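Unit 2: Clearing and Resetting a Work Table
Course handout, Vollcombe evening program
Instructor: Athina Lazaridis

Reading before class: the Dela Peña chapter on small-object storage. Bring the worksheet from last week.

Terms used in this unit

Fixed item – anything mounted, such as a board or a cable holder. You clean past it and leave it where it is.
Loose item – anything that can be lifted off the table: boxes, blocks, frames, hand tools.
Reset – putting loose items back in the layout drawn on the worksheet.

Order of work

1. Check the cables first. A cable that runs through holders on a board should stay in its line. Trace it with your eye from one end to the other before you touch anything near it.

2. Leave the larger loose items standing if there is room to work between them. Students often clear the whole table for a small amount of dust, and the reset then takes longer than the cleaning.

3. Hold the dustpan by the handle, toward the end, and keep the scoop level when it is carried over other items. A hanging hole in the handle means it can go on a hook afterward – use the hook.

4. Watch for small items close to the scoop. A block in front of the pan or a frame behind a box is easy to knock over.

Table layout: red box, wooden frame, patterned block and red dustpan in the first and last views, red cable and dark green holders on the white board in the middle one.
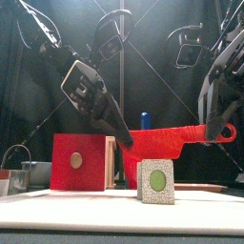
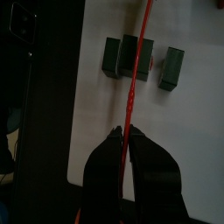
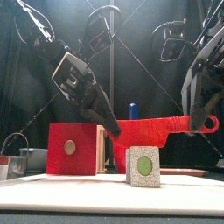 Assignment

Draw the layout of a table you use every day. Mark each item F (fixed) or L (loose), then write the order in which you would clean around them. Two pages at most. Hand it in to Danilo Saludo at the Mekorbridge desk by 5th November. Late work loses 2 points.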